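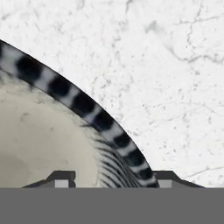 Chantal Desjardins

Spent the afternoon redoing the gripper setup on the Nillbridge kitchen cell. It's the simulated one, the one Trorkport shipped us with a config file and a lot of confidence. Thread, mostly so I can find this again in April when someone resets it.

The job: bowl with a vegetable in it, lift, into the microwave over the stove. Trorkport's sheet says 88 percent. I asked 88 percent of what. Still waiting.

With the settings as delivered, I ran it 20 times overnight. I'm not posting my number until I've had a second person look at the log, but it does not start with an 8.

First thing I checked was the wrist camera. The defaults had it mounted a touch too far back, so the body of the gripper filled a lot of the view and you only got the tips of the fingers. Moved it forward. You want both pads in view with a gap between them and the rim coming down into that gap. If you can't see the rim between the pads you're guessing, and so is the policy.

Second thing: the approach. They have it coming straight down over the edge of the bowl, one finger inside and one outside. Fine, that's how I'd do it too. But the depth offset was set for a flat plate. On a bowl the inner finger meets the wall before the outer finger is anywhere useful, and the whole thing shoves sideways.

People will tell you a sim doesn't need looking after. Nothing wears, nothing leaks, nobody drops a wrench in it. OK. Then explain to me why the finger friction was different in the two config files that both claim to be current.

(One had a comment next to it saying "temp". You know how old those get.)

I picked the lower friction value. The high one made every grasp look great, which is exactly why I don't trust it. With the high one you could pinch a rim by the last bit of pad and it would hang there like it was welded.

Third: settle time. Gremia lets you set how long the arm waits after the fingers close and before it lifts. Default is zero. Zero! I set 450 milliseconds. It slows every run down and I've already had one message about throughput. Throughput of what, failed lifts?

Somebody asked why I don't just let Nuchit auto-tune the gripper. I tried it. It tuned the grip force up until nothing slipped and then reported a perfect score. If a tech on my floor did that I'd have a word with them. 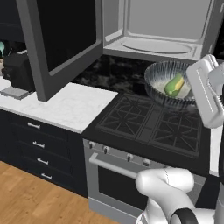
So, the microwave. Door fully open, which in this cell means it swings out to the left, over the counter side. I start every test with it open. Opening it is its own task and should be scored as its own task. The vendor sheet lumps the two together and I'd love to know who that helps.

Placement is where I expect the next fight. The cavity is up above the cooktop, so the arm has to carry a full bowl up and in without tilting it. Trorkport's success check only looks at whether the bowl ends up inside. It doesn't ask whether the vegetable is still in the bowl.

I added that check. Two lines. Bowl inside, vegetable inside bowl. It should have been there from day one.

Also fixed the home pose. The arm was parked so low in front of the oven that its first move had to swing the elbow past the control knobs. Contact with the knobs wasn't logged at all, so on paper it never touched them. Contact logging is on for the whole stove now, grates included.

Reply to a few of you: yes, I know the real kitchen won't have this exact bowl or this exact counter. They randomize the textures, so you get some pretty wild patterns on things. I'm not against that. I am against anybody telling me wild patterns stand in for a wrong friction number.

And no, I haven't got an opinion on whether it will transfer to a real arm. I have a suspicion. Different thing.

Checklist I'm leaving in the Nillbridge folder:
one config file, the other one deleted
pads and rim both visible from the wrist at close
depth offset checked against the bowl
settle at 450
door open at start
both placement checks on
Nuchit auto-tune OFF

If you change any of these, write your name and what you changed. I don't care if it was just for a demo. Especially if it was just for a demo.

Next batch goes on tonight, 20 again, same seeds, so I can put the two sets side by side. I'll post the results whichever way they go. Trorkport is welcome to post theirs, with the failures left in.

Update, 9 pm: second config file is back. Some sync job restored it. Deleting it again and going to find the sync job.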